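Projektbericht: Was kostet eine Küche für einen Roboterarm?
Beschaffungsplanung im Wahlmodul Automatisierung, Gruppe Nurkamance
Kagiso Du Plessis, Refilwe Mathebula, Xolani Pillay
Stand: 10. August 2022

Als wir im März angefangen haben, dachten wir alle, der Arm wäre die eigentliche Entscheidung und der Rest Kleinkram. Unser Budget lag bei 3259 Euro, und davon sollte ein kompletter Übungsplatz entstehen, an dem spätere Jahrgänge das Greifen und Einsortieren von Geschirr programmieren können. Eine richtig schöne Aufgabe, auch wenn wir mehr Zeit mit Tabellen als mit Code verbracht haben!

Verglichen haben wir zwei Angebote. Stirnden liefert einen Arm mit fertigem Greifer, Tudholm war im Grundpreis günstiger, rechnet aber Netzteil, Greiferbacken und Versand einzeln ab. Refilwe hat beide Angebote auf denselben Umfang gebracht, und danach lag Stirnden vorn. Die Lieferzeit beträgt 21 Tage, bei Tudholm 26. Dazu kommt, dass man die Backen bei Stirnden ohne Spezialwerkzeug wechseln kann, das war uns für den Unterricht wichtig.

Für die Übungsobjekte haben wir 70 Euro eingeplant. Wir wollten Teile, die man im Haushaltsladen oder in der Spielzeugabteilung nachkaufen kann, mit verschiedenen Formen und klar unterscheidbaren Farben. Xolani hat damit einen Aufbau für die erste Aufgabe zusammengestellt - Teller greifen und in den Ständer stellen, Gemüse auf dem Teller ablegen. 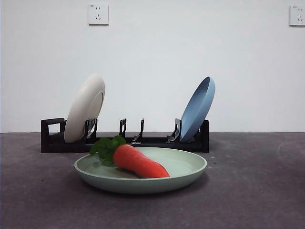

Abb. 1: Aufbau mit Abtropfständer, drei Tellern und Spielzeugkarotte

Am Ständer haben wir am längsten diskutiert. Ein Teller, der schräg zwischen den Stegen steht, ist für einen Greifer viel anspruchsvoller als einer, der flach auf dem Tisch liegt, und genau das macht die Aufgabe so spannend. Die Karotte hat mit ihrem Blattwerk auch keine einfache Form. Ersatzteller stehen deshalb als eigener Posten in der Liste.

Fast vergessen hätten wir die Tischfläche und den Strom. Frau Lekota hat uns in der Zwischenbesprechung danach gefragt, und wir hatten keine Zeile dafür! Jetzt sind Arbeitsmatte, Verlängerungskabel und Tischklemmen drin, ebenso ein Not-Aus-Taster von Msimang.

Offen ist noch die Wartung. Stirnden bietet einen Vertrag an, den wir aus dem Projektbudget nicht bezahlen können. Dineo Le Roux aus der Werkstatt prüft, ob sich das über die laufenden Mittel regeln lässt. Die Bestellliste mit allen Einzelpreisen liegt im Anhang.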